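Saturday and it's raining, so you're getting a long thread about blocks. Plain colored cubes, the kind you stack. I've had a lot of thoughts about them this month and my sister has asked me to put them somewhere other than her phone.

---

Some background for the newer folks. I write up old toys and games for a little newsletter (3,000 of you read it now, which still makes me go a bit pink), and back in July Jocelyn Fraser wrote in to ask what I'd buy for a kid who already has everything. I said cubes. Then I got a pile of mail asking which cubes, so away we go.

---

First thing. Small ones! People always want to buy big chunky blocks, and those are lovely for a toddler, but the real fun for everyone older starts when the cube is small enough that your fingertips get in its way. You notice your own hands. You have to decide where to pinch, and then you have to decide how to stop pinching, and that second one is much harder than it sounds.

---

Letting go is the whole game, really. I watched my nephew spend most of a rainy morning on it. He could set a block down just fine, and then his thumb would come away a hair late and nudge the thing sideways. He was furious. He was also completely happy.

---

Second thing, color. I'm partial to the old set my grandmother kept in a cookie tin, an Ollavden set, which came in red, yellow, green and a blue that had mostly worn off by the time I got to it. Strong flat colors, nothing fancy printed on them. You could call out an order from across the room – "yellow on the bottom, red on top!" – and there was never any arguing over which was which.

---

That was our version of the game, by the way. One person calls the colors and the other one builds. Then you swap the order and build it again the other way up. It's a very good game for a kid and a tired adult, and the adult can play it lying on the couch.

---

Third thing, and I will be brief (I will not be brief). Edges. Elīna Žukauskas, who has forgotten more about wooden toys than I'll ever learn, told me to run my thumbnail down the corner of a block before buying it. A crisp corner sits flat and makes a neat stack. A corner that's been rounded over too much leaves you less face to stand on, and everything feels a bit like balancing soap.

---

I've tried this in three shops now and gotten some looks. The man at Bermúdez was very nice and let me open a box. Their house set has good edges but the paint is thick and slick, and slick on slick is a pain if you're going higher than a couple of blocks.

---

The Zerkent set is the one I ended up keeping. The finish is a little duller, the red is a proper red, and the yellow leans toward gold. I've had it out nearly every evening. Not cheap, I'm sorry to say, but it comes with a drawstring bag and I am weak for a drawstring bag.

---

A few of you asked about the Sketudov ones with the magnets inside. They're clever and I know kids who adore them. For me they take away the bit I like best, when the top block is sitting there and you aren't sure of it yet. If you have a very small person who gets upset when things topple, though, get the magnets and have a peaceful afternoon.

---

Now, the table. This matters more than the blocks and I wish I'd said so in July. A rug is hopeless. A bedspread is worse. You want something hard and flat, and if you have any choice at all, go for white, so the colors jump right out at you and you can see the shadow of the stack, too. I don't know why I love the shadow so much but I do.

---

Please don't fuss about keeping it nice, either. A white top is going to scuff and smudge and pick up little marks, and then it'll be a table that gets used. I grew up with one my mother scrubbed every night with baking soda and it never did come clean. It was a wonderful table.

---

Black tape is a good trick if you've got more than one kid at it. Mark out a square and that's a target, or a building lot, or a parking garage, or jail, depending on the day. Ours was mostly jail. Use paper tape if you care about getting it off again, and if you leave it down for a year like we did, well, then you have a table with a square on it.

---

Last bit of advice before I go make lunch: don't rush to go tall. Two blocks is a stack! Two blocks is plenty! There's so much to look at in just two. The top one can line up with the bottom one, or it can be turned so the corners poke out underneath, and either way it's standing. I like the turned ones more. They look like somebody was in the middle of something.

---

And do it slowly. Come down from above, open up, wait a second, then get out of the way. I say this to my nephew and he says it back to me when I'm parking the car.

---

Two highs on a white table, the best kind:

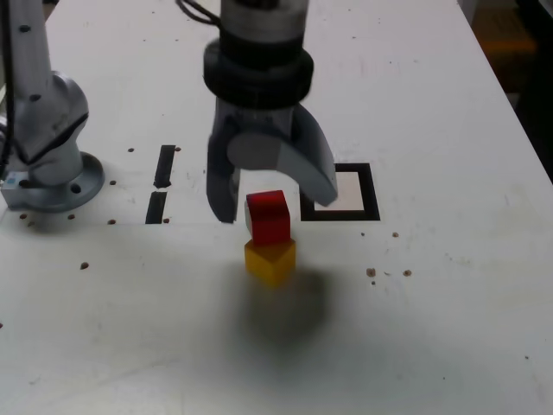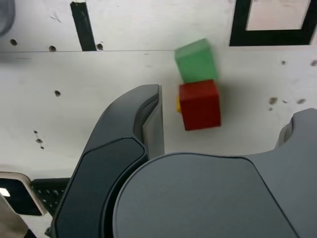 Red on yellow in the first one, green on red in the second.

---

I do love how the yellow is turned under the red in that first one, with its little triangles of top showing on either side. And there's yellow in the second one as well, if you look for it, just a sliver behind the red.

---

Somebody in the replies wants to know if she should get the bigger box. I'd say start small, with one drawstring bag, and see whether anybody in the house gets hooked. You can always add more, and the colors usually match well enough even if they come from different makers. My grandmother's tin had strays from all over in it.

---

Oh, and for the person who asked about storage: a tin. Always a tin. The noise of them all going in at the end of the day is half the reason to own them. Jocelyn, if you're reading, I want to know what you bought in the end.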